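Hastomo Draft Stopper, Door Size
Hand-filled in Taltley. Ships in 4 days.

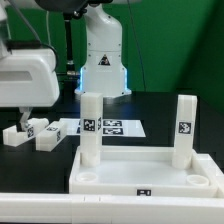 Bindik wrote in to ask whether a long bag of buckwheat hulls is really worth more than a rolled-up towel. It depends how fond you are of the towel. A towel unrolls when the door hits it, gets kicked down the hall, and ends up being used on the dog. The Hastomo stays put, mostly by being too heavy to bother.

We make one thing for the bottom of a door and we have been making it long enough to have opinions. The first is that draft stoppers should not look like dachshunds. We did sell a dachshund, briefly, and it outsold everything else we had, and we would prefer not to discuss it.

What you get

A tube of cotton canvas, 97 cm long, filled with buckwheat hulls and closed with a zipper at one end. It weighs 6 pounds, enough to press into the gap under an ordinary interior door and still be moved by a foot in a sock. The seams are double stitched. A loop at the zipper end lets you hang it on a hook in summer, when it looks like a punching bag for someone very short.

Colors: oatmeal, rust, dark green. The dark green hides dirt best. The oatmeal hides nothing.

Will it fit?

Measure the door, then measure it again at the bottom, where the trouble is. If your door is narrower than the stopper, let the extra length rest against the wall on the hinge side. If it is wider, buy the French Door Size and fold the end under. It won't help with a gap at the top of the door, though people do ask.

On thick carpet the stopper tends to drag. For those floors we suggest the Hegyi, our slimmer model, which has a smooth underside and a less forgiving personality.

Washing

Unzip, pour the hulls into a large bowl, and wash the cover cold. Hang it to dry. Do not put the filled stopper in the machine. Do not pour the hulls into a small bowl. A vacuum cleaner will get most of them up, and the rest will surface over the holidays.

Refill hulls are sold by the bag. Most households need one after a few winters, or sooner if there is a cat.

Ordering

We sew a run of 200 each fall and usually sell the last of it in November, when everyone discovers their front hall at once. Orders placed after that go on the list for the next run. Returns are fine if the zipper hasn't been opened. If it has, please keep the stopper, and the hulls, wherever they are now.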